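We use cookies to keep this site working. Accept | Manage settings

Bastmont method

The Bastmont method is a form of hands-on physiotherapy for stiff or painful wrists and hands. Named after the clinic at Bastmont where it was first taught. Mostly used after a cast comes off, sometimes for long-standing stiffness.

Developed by Audrey-Anne Morin, later revised by Yuzuki Kamata, who cut the course to 3 stages - warming, gliding, loading. Sessions last 90 minutes in the original version, usualy split in two now.

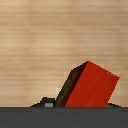

Loading is the last stage and the one most changed by Kamata. Patient sits at a table, forearm supported, and works through grips of rising difficulty. Flat-sided things come before round ones. A red rectangular block tilted on a wooden surface, say, asks the wrist to turn a little before the fingers close. Weights only after that, and only if there is no swelling.

Evidence is thin. A review at the Nolard clinic followed 324 patients and found better grip strength, but there was no comparison group. Critics say ordinary exercises at home may do as well. Not advised for fresh fractures or infected joints.

Comments (2)

Grilard: Had this in April after my cast. Loading stage was hard going, thumb still clicks.

Ko: Shouldnt it say 363 patients? Thats the number in my leaflet.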